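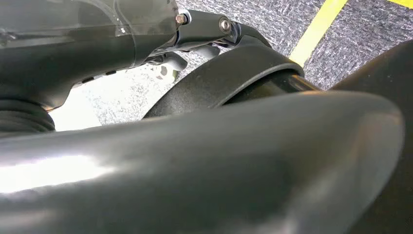 I used to throw out every mystery bolt that came off a bike rack or an old bed frame, and I regret most of them. These days I look before I toss. Two bolts side by side on the same black metal bracket can be quite different animals, a small brass-colored one with a hex head and a bigger silver one with a round head, and if you drop both in one jar you'll be digging for the hex one next August with your reading glasses on. So I sort by head shape first, then by size. Color comes last (it's pretty, but a wrench doesn't care!).

My sorting trays are from Trikard, the shallow kind with 8 pockets. I wanted the deep ones and I'm so glad they were sold out, because in a shallow tray you can see the bottom without stirring. Anything that doesn't fit a pocket goes in a jam jar with the lid off — if I have to unscrew a lid I'll just leave the bolt on the windowsill.

Taking something apart? Put each bolt back in its own hole, a couple of turns by hand, as soon as the piece is off. When that won't work, push the bolts through a scrap of cardboard in the same pattern they came out in and write on it with a marker. I did this with the Lykkegaard bench in the hall and it went back together in one evening, with nothing left over.

Start every bolt with your fingers. If it fights you on the first turn, back it out and try again. I leave them all a bit loose until the last one is in, then go around and snug them up.

Scratched metal: wipe it down, dry it, then go over it lightly with 400 grit paper before you touch up the paint. Three thin coats beat one fat drippy one. I use Trusoton black from the hardware store in Dorthorpe and let it sit overnight between coats, longer if the garage is damp.

Dust covers next. I love clear plastic over tools that live out on the bench, since I can find things without lifting every sheet. Shake it outdoors, wipe it with a barely damp rag and let it dry before it goes back on. Mine gets cloudy along the folds after a while and I cut it up for drip sheets.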